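Kuteo Station Rules: Frequently Asked Questions
Last updated 3 May 2025

Who do the rules apply to?
Anyone who records with hand-held grippers at a Kuteo station, at Staltach or at the Aguirre site. Robot arm cells are covered by a separate document, the Flitalard cell rules. If a session uses both, the stricter rule applies.

Do I need training before my first session?
Yes. New operators complete the station induction and two supervised sessions. Access is turned on after the second supervisor sign-off. An operator who has not recorded since March must repeat the induction but not the supervised sessions.

What should I wear?
Close-fitting sleeves, no rings, no watch, no lanyard. Long sleeves are allowed if the cuff stays clear of the jaws with the wrist fully bent. Dark, plain fabric is preferred. Gloves are only worn for tasks whose task sheet asks for them.

How long can a session last?
60 minutes, including resets. Leave the station for at least 11 minutes before starting another. Time spent on calibration counts toward the session.

How often are the grippers inspected?
Before every session, by the operator: jaw pads, top plate, fasteners, and cable entry. After 1000 recorded episodes a gripper goes to the bench for a full check, whether or not anyone has reported a fault. A gripper with a loose top plate must not be used, even for practice, and any episodes recorded with it since the last inspection are marked for review.

Can I swap the left and right grippers?
No. Each one is calibrated to its side. If one fails, both are withdrawn and a complete pair is issued.

What counts as a valid episode?
One that starts and ends in the positions given on the task sheet, with both grippers held throughout. Do not touch the object with your fingers. If you drop it, finish the episode if you can do so safely and log it as a drop. Do not delete it. Deletions are made by the data desk only.

May I change the objects on the table?
Only as the task sheet allows. Containers go back to their marked start position between episodes. Torn film or split packaging is replaced and the change logged. Food, liquids and glass need written approval from the station lead.

What if something goes wrong during recording?
Stop, set both grippers down, and press the station stop. Report any pinch, trip or snagged cable on form 2 the same day, including cases with no injury or damage.

How should cables and wrapped objects be handled?
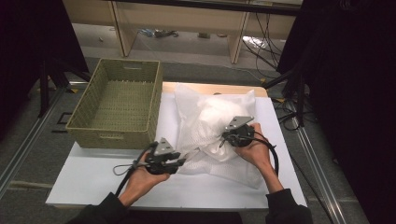

Cable slack is set before recording starts and checked with both arms at full reach. The lead must never pass between the jaws or lie under the object. Run it back along the forearm, as with the thick black cable on the right gripper, and leave enough of a curve at the body that wrist rotation does not load the connector. Items in plastic sheet need extra care: the creased folds spread out over the board and can end up under a gripper, as on the left side. Clear the sheet from under the gripper before any lift, and log a restart if it snags.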